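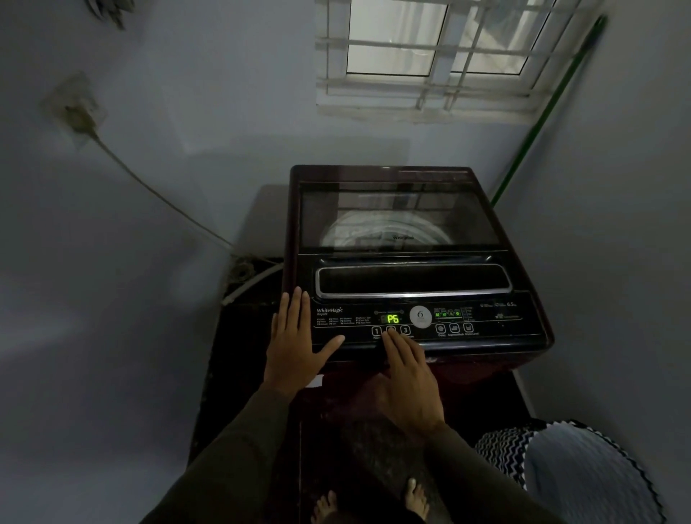 Household Tasks Project: Frequently Asked Questions

Stirnside Robotics Club
Last updated 1 August 2021

What is the project?

It is the club's long project for this year. Members record everyday chores from head height, label what the hands are doing at each moment, and use the labeled clips to train a small program that guesses the next step. The program is called Skimley. The task list has 18 chores on it, and laundry is the one we are working on through August.

Does Skimley control a robot?

Not yet. At the moment it reads a clip and prints the step it thinks comes next. The arm team is building a tabletop arm named Okier, which will get simple steps from Skimley once both halves are ready. Okier can push a button on a test board. It can't open a lid or hold a bag.

Who can join?

Any student at the school. You don't need to know how to program. Recording and labeling are open to beginners, and the training group will teach you the basics if you want to move over later.

Do I need to buy anything?

No. The club lends out head cameras and memory cards. You need an ordinary home or a place where you are allowed to do the chore, and permission from an adult who lives there.

How long is a clip?

The limit is 90 seconds. If a chore takes longer, stop at a natural break and start a new clip. For laundry, we split it like this:

Open the lid and put the clothes in
Add the detergent
Close the lid
Choose the program and start

You don't have to sit with the machine while it runs. Nobody labels the wash cycle.

What counts as a good clip?

Both hands should stay in view while they are working. Look at what your hands are doing, the same way you would if you weren't wearing a camera. Do the chore at your normal speed. Daylight is fine, and a dim corner is fine too if the hands can be made out. Please don't tidy the room first. We want pipes, cords, brooms and whatever else is usually there.

How do I label the detergent step?

Start the label when the hand first touches the packet or bottle and end it when the hand lets go. Inside that, mark "tilt" as a separate action. With a packet held in two hands, such as the Ghadi powder over the open drum, give each hand its own line: one for the hand low on the packet and one for the hand at the torn corner. If the printing is upside down, leave it that way and don't rotate the clip. 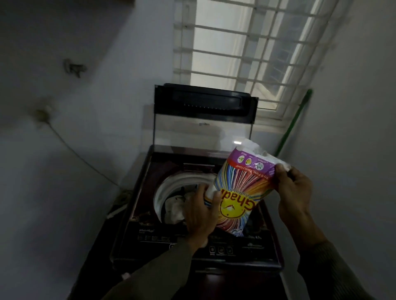 How do I label the control panel?

Write down which button the finger is on, by position, and copy the display if you can read it. For the clip on the WhiteMagic Royale machine, that would be "right hand, middle button of three under the display, P6." Don't write what you think the button does. Panels differ from one machine to the next, and Skimley has to learn from the position and the display. If the text is too small to read, put "unreadable" and move on.

How many clips do you have?

We have 194 labeled clips. The goal is 300 before we retrain. Laundry is short on front-loading machines, so if you have one at home, please sign up for that first.

Can faces or voices be in a clip?

No faces. If someone walks in, stop and record again. Sound is removed when the file is uploaded. Check for mail, photos and school papers in view before you start.

Where do I upload?

Use the Gough folder on the club drive. Gough is our sorting script, and it picks up new files overnight. Name each file with the chore, your initials and a clip number. Files with spaces in the name get skipped, and you will have to upload them again.

Can I have a clip deleted?

Yes. Send the file name through the form on the club page. We take it out of the drive and leave it out of the next training run.

Is this graded?

No. Students in the engineering elective may use it as their term project if they also turn in a written report. Ask for the report outline before you begin recording.

When does the club meet?

After school in the electronics lab. Labeling can be done from home, but your first set has to be done in the lab with another member checking it.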